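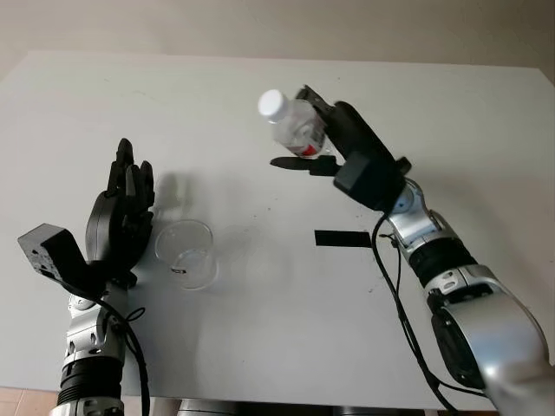 Moving recess ahead of lunch only shifts the waste from the trash can to the coat hooks, Salamatu Ogbonna wrote under my last post, and until I see a schedule with the walking time in it I will go on thinking so.

The walking time was missing from that post, so I will put it in. The objection is a fair one and it covers most of what goes wrong with a recess-first schedule in an elementary building. The arguments in favor are well known: children who eat first tend to rush the meal to get outside, and children who play first come in hungry and less inclined to hurry. I accept both. What the usual summary leaves out is that lunch and recess are joined by transitions, and the order of the two blocks decides how many transitions there are, where they happen and who supervises them.

Our building has 400 students in kindergarten through fifth grade. The cafeteria seats 100 comfortably and more than that badly. There are 2 serving lines, fed from the same kitchen, and one door to the playground that is usable in winter. The other exit opens onto the bus loop and stays shut during the day.

With those limits, lunch has to run in four sittings. The old schedule had each sitting as a 40-minute block, twenty minutes of lunch and then twenty minutes of recess, with the blocks staggered by twenty minutes. While the second group ate, the first group was outside. On paper the cafeteria and the playground were each occupied by one group at a time with no gaps.

The trouble is that a gapless schedule assumes the groups change places in zero time. Ours took between four and six minutes, depending on the grade and the weather. In the old order, that time came out of recess for the group leaving and out of lunch for the group arriving. The arriving group lost more, as they could not sit down until the tables were wiped. A first grader at the back of the serving line could end up with nine minutes in front of a tray.

Now turn the order around without changing anything else. Group one goes outside at 11:00 and comes in at 11:20. Between the classroom and the playground there is a coat stop. Between the playground and the cafeteria there is a second coat stop, a handwashing stop, and the problem of where lunch boxes have been in the meantime. After lunch there is a plain walk to class. In the old order there was one coat stop before lunch, if the teacher had them carry their coats to the cafeteria, and one after recess on the way back to class, which was absorbed by the start of the afternoon lesson.

So the honest count for recess first is one extra stop for hands and one coat stop moved from the afternoon into the middle of the block. Salamatu is right that this is where the time goes. The question is whether it can be bought back, and from what.

We tried three arrangements. I will describe them in the order we tried them, which was not a sensible order.

The first was to lengthen the block from forty minutes to forty-five and leave the stagger at twenty. This does not work and a diagram would have shown it. If the block is longer than two staggers, then two groups overlap somewhere. Ours overlapped in the corridor outside the cafeteria, with one group taking coats off and the other one trying to get past to return to class. It lasted three days.

The second was to lengthen the stagger as well, to twenty-three minutes, with a block of forty-six. That cleared the corridor. It also pushed the last sitting back by nine minutes, and the last sitting was already late. Fifth grade was eating at 12:20 under the old order. Under this one they went outside at 12:09 and sat down at 12:32. Uliana Skoryk has the fifth grade room nearest the office, and her notes from that period record the reading block before lunch as the weakest part of the day. I do not have anything better than her notes, but I have no reason to doubt them.

The third arrangement, the one still in use, mixes the orders. Kindergarten through second grade have recess first. Third through fifth eat first. I resisted it for a while on the grounds that it looked untidy and would be difficult to explain to parents. It took one paragraph in the newsletter to explain and I received two emails, both asking what time the child should be picked up for a dentist.

The mixed order works for a reason that has little to do with appetite. The youngest grades are slow at the serving line, slow with coats and quick to leave food. The older grades are quick at all of it. If the slow groups are placed together at the start, the long stagger only has to be applied to them. The older groups can run on a twenty-minute stagger without losing much. The late drift for fifth grade drops to six minutes, and moving the morning announcements out of the period before lunch took care of most of that.

There is one awkward point, in the middle, where the last recess-first group hands over to the first lunch-first group. Both want the cafeteria at the same moment. We leave the playground empty for one slot there, and send the older group to lunch when the younger group has cleared. An empty playground in the middle of the day looks like an error in the table. I have had it pointed out to me as one. It is the cheapest gap available, and the duty staff use it to eat.

Some smaller things that turned out to matter:

Lunch boxes. Carrying them outside was bad. Leaving them in the classroom added a detour. A wheeled cart per grade, parked at the cafeteria door before recess, removed the detour. The carts need names on them in large letters and they need brakes.

Handwashing. The sinks in the corridor serve one class at a time. A second class waiting behind it costs two minutes. We bring the group in by class, a minute or so apart, and the class that comes in first one week comes in last the next. Teachers keep track of this more closely than I would have predicted.

Coats. Hooks near the playground door would solve the coat stop. We do not have them. The quote for a run of hooks and a bench came in at $400, and it has been deferred to the summer. In the meantime coats go over the backs of the cafeteria chairs, with the results you would expect when tomato soup is served.

Indoor recess. On days when the playground is closed, the order stops mattering and the whole table should fall back to the old one. We did not have a written rule for this at first, and on the first icy day half the building followed one version and half the other. The rule is now that the office decides by 10:15 and whatever it decides at 10:15 stands, even if the sun comes out.

Vitória Cardoso asked by email whether I had measured food waste before and after. I have not, in any way that I would want to publish. We weighed the bins for one week under the first arrangement, and the week included a pizza day and a half day. The kitchen's opinion is that less milk comes back from the younger grades. I give it as an opinion.

What I can report is seat time, measured from the last child in a group sitting down to the first call to clear. For first grade it went from nine minutes on a poor day to fourteen on a poor day. On a good day it is seventeen. For fourth grade it has not changed. I would not adopt a recess-first order for the upper grades on these results, and I would not go back for the lower ones.

If your building has two doors to the playground, or sinks in the cafeteria, most of the above will not apply and you can probably run a single order all the way through. If it has one of each, draw the corridor as its own column in the table, next to the cafeteria and the playground, and fill it in before the others - ours was left out for two drafts. I will put up the current table when the spring changes to the bus times are settled, as the 11:00 start may have to move.

Posted 2025-02-07 by Felicidad Tiongson

Contact | Copyright Felicidad Tiongson, all rights reserved | Back to top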